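Emplois > Données et apprentissage > Opérateur de téléopération

Dernière mise à jour : 3 septembre 2019

Opérateur / opératrice de téléopération – collecte de démonstrations en simulation (h/f)

Skoltel recrute 2 opérateurs pour le projet Gravari, consacré à l'apprentissage par imitation de tâches de saisie et de dépose. Les postes sont rattachés à l'équipe Données, site de Jorkiton. Contrat à durée déterminée, temps plein, sans télétravail.

Contexte

Gravari entraîne une politique de manipulation à partir de démonstrations humaines. L'opérateur pilote un bras virtuel équipé d'une pince et exécute la tâche demandée ; les commandes, l'état des articulations et les vues de caméra simulées sont enregistrés à chaque pas de temps. Le jeu actuel compte 2 892 épisodes, dont 2 391 ont été retenus après relecture. Les autres ont été écartés pour trajectoire incomplète, collision avec le plan de travail ou consigne mal suivie. La prochaine campagne porte sur les objets longs et fins et sur les contenants translucides, deux catégories encore peu représentées.

Missions

– Exécuter les démonstrations selon le protocole, à partir de positions initiales tirées au hasard par le simulateur.
– Varier l'angle d'approche et le point de saisie dans les limites fixées par la fiche de tâche.
– Annoter chaque épisode : réussite, échec, reprise, motif de rejet.
– Rédiger la consigne en langue naturelle associée à l'épisode, en français puis en anglais.
– Relire les épisodes d'un autre opérateur. Nul ne valide ses propres enregistrements.
– Signaler les défauts du simulateur (interpénétration, objet instable, ombre aberrante) avec le numéro de l'épisode et le pas de temps concerné.

Les échecs ne sont pas supprimés. Ils sont conservés dans une partition distincte et servent à l'entraînement du classifieur de réussite. Une reprise après un glissement de l'objet est admise, à condition que le bras ne soit pas réinitialisé entre les deux tentatives.

Profil recherché

Aucun diplôme n'est exigé. Une formation technique de niveau bac+2 est appréciée, de même qu'une première pratique de la téléopération, de la CAO ou de l'annotation vidéo. Le poste demande une bonne coordination visuo-motrice, une vision des couleurs normale ou corrigée et une attention stable sur des séquences courtes et répétées. La lecture de l'anglais technique est nécessaire. La connaissance de Python est un atout, sans être évaluée à l'entretien.

Poste de travail

Chaque opérateur dispose de deux écrans et d'un périphérique de commande à six degrés de liberté fourni par Gagnon. L'ouverture de la pince est commandée par une gâchette. Les séances d'enregistrement sont limitées à cinquante minutes et suivies d'une pause de dix minutes. Les postes sont réglables en hauteur, et la commande peut être configurée pour gauchers.

Nature des épisodes

Les tâches de la campagne sont décrites par une phrase courte, du type « saisir le marqueur et le déposer dans le bac ». La vue principale est rapprochée : la pince n'y apparaît souvent que par l'extrémité d'un doigt, et les objets peuvent sortir partiellement du champ. L'opérateur doit alors estimer la position du bras à partir de son ombre sur la table.

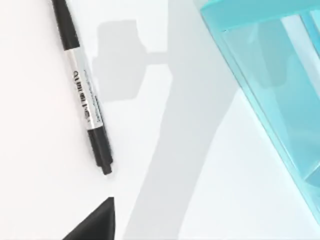
Source : Skoltel, projet Gravari, rendu de simulation.

Le marqueur noir et argent et le contenant turquoise font partie du lot d'objets de la campagne. La difficulté tient surtout au second : à travers une paroi translucide, le bord supérieur et le fond se distinguent mal, et l'ombre portée du bras s'y superpose. Les candidats présélectionnés s'exercent sur une configuration de ce type pendant l'essai pratique.

Conditions

Durée du contrat : dix mois, période d'essai d'un mois. Formation interne de deux semaines, rémunérée au taux normal. L'objectif en régime établi est de presque 266 épisodes valides par mois et par opérateur ; aucune prime n'est indexée sur le volume, le taux de rejet étant suivi séparément. Les enregistrements ne contiennent ni image ni voix de l'opérateur. Les identifiants sont remplacés par un code avant tout transfert vers l'équipe Apprentissage.

Candidature

Envoyer un CV et une lettre d'une page au service du recrutement de Skoltel, site de Jorkiton, sous la référence « Gravari – téléopération ». Préciser la date de disponibilité et, le cas échéant, les aménagements de poste souhaités. La sélection comprend un entretien de trente minutes et un essai pratique d'une heure sur simulateur. Les candidatures déposées en juillet pour la campagne précédente restent valables et n'ont pas à être renouvelées.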